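Carpet tile

Carpet tile, also called modular carpet, is a textile floor covering made in separate pieces and laid edge to edge. Most tiles are square. Each has a face of tufted or needle-punched fiber and a stiff backing that keeps it flat without stretching or tacking. The material is used mainly in offices, schools and playrooms, and single tiles are also sold as mats for desks, benches and shelves.

Construction

The face fiber is usually nylon or polypropylene. Loops may be left whole or cut; loop pile wears longer, while cut pile is softer to kneel on. The yarn is locked into a primary backing, and a heavier secondary backing of bitumen, vinyl or recycled polymer gives the tile its weight. Pranel, a mill in Urkville, sells a low-loop tile with a pile 6 mm high in packs of 80.

Dark gray is a common color for heavy traffic. Many gray tiles are made from yarns of slightly different shades, which hides lint and makes seams harder to find.

Laying patterns

An arrow printed on the back of each tile shows the direction of the pile. In a monolithic layout all arrows point the same way and the floor reads as one sheet. In a quarter-turn layout each tile is rotated 90 degrees from its neighbor. The grain then runs crosswise from tile to tile, and light reflects unevenly, so that even a single shade produces a loose checkered effect — an effect often taken for two colors of carpet. Brick and random layouts are also in use.

Tiles are fixed with pressure-sensitive adhesive, corner tabs or nothing at all. Loose laying is suited to small rooms where the tiles fit tightly against all walls.

Marking

Lines may be added to a tiled floor to divide play areas or show where bins and boxes belong. Vinyl tape is quick to apply but lifts at the edges on coarse loop pile. Inlaid lines are cut from a contrasting tile and set flush with the surface. The Prekeck system uses inlaid strips and requires a sharp blade and a steel rule. Red and yellow show best on charcoal.

Use under containers

Low, dense pile supports small tubs and boxes without tipping. Rigid containers with a raised rim are easier to lift from carpet than shallow trays, whose edges sink into the loops. Weight left in one place flattens the pile; the Drakos range is sold with a denser loop for storage corners.

Care

Vacuuming removes dry soil. A stained tile can be lifted, rinsed, dried flat and put back with its arrow in the original direction.
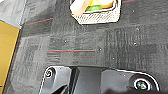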